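Clanent, and why I watched it twice

I went to see Clanent at the small cinema in Dedbridge last week, knowing only that it was a thriller and that it ran for 85 minutes. The length was half the appeal. I have sat through too many long films this year. 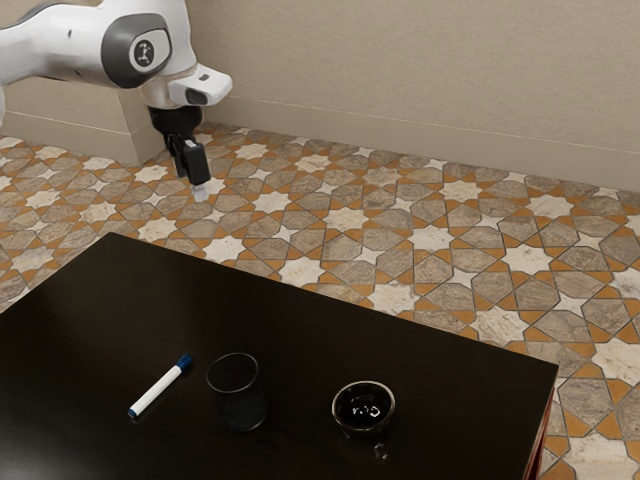

Last updated: 10/08/2022

The story is simple. Gosia takes a job as night clerk in a seaside hotel that has shut for the winter. There is one guest, Shi, who pays in cash and asks for a different room every evening. For the first half hour very little happens, and I liked that part best. You get corridors, a kettle, a phone that rings at the desk and stops.

It is set in 2000, which matters more than I expected. Gosia can't look anybody up. She has a ledger and a phone book, and the film gets a lot out of both.

The middle sags. There is a long argument about some 300 pounds missing from the till, and it goes round in circles – I think it is meant to make us doubt Gosia, but I never did.

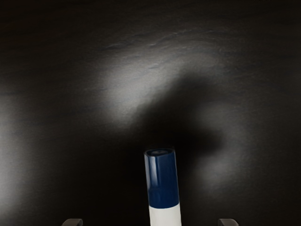

The ending is better. I won't give it away, except to say that the last 5 minutes have almost no talking in them and the sound of the sea does most of the work. On the second viewing I noticed that Shi never once sits down until then.

The music is too loud in places and the police scenes feel borrowed from television. I would still go, if it is on near you. Dedbridge is showing it again in September, late screenings only.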